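Search tips Search Go

Monday, by Anahera Tipoki

Sorting the canned goods on a short shelf

Take every can down to the bench before you decide where anything goes. Turn each one until you can read the date, and put the short-dated ones to one side. Ours get done in August, when the cupboard is full of soup and chickpeas. 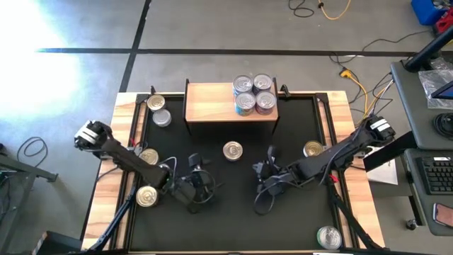 Pack cans in a square block, two wide and two deep, starting at one end of the shelf. A block stays put when you pull one out -- a long single row tends to wander. Our Hinds shelf is 90 cm wide and takes the lot if the tall tins stay on the bottom level.

Keep like with like. Fish and other short cans go together, tomatoes behind them, and anything opened gets tipped into a jar and kept in the fridge for 2 days at most. Throw out cans with bulging ends or a deep dent on the seam.

Wipe the lids with a damp cloth before they go back, then dry the rims well. The grooves hold dust and it ends up in dinner.

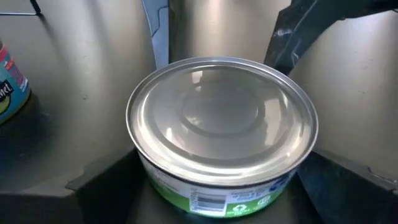

Short can with a rolled rim and ringed lid. Check the label for the recycling symbol.

Rinse empties and flatten the paper labels for the recycling bin.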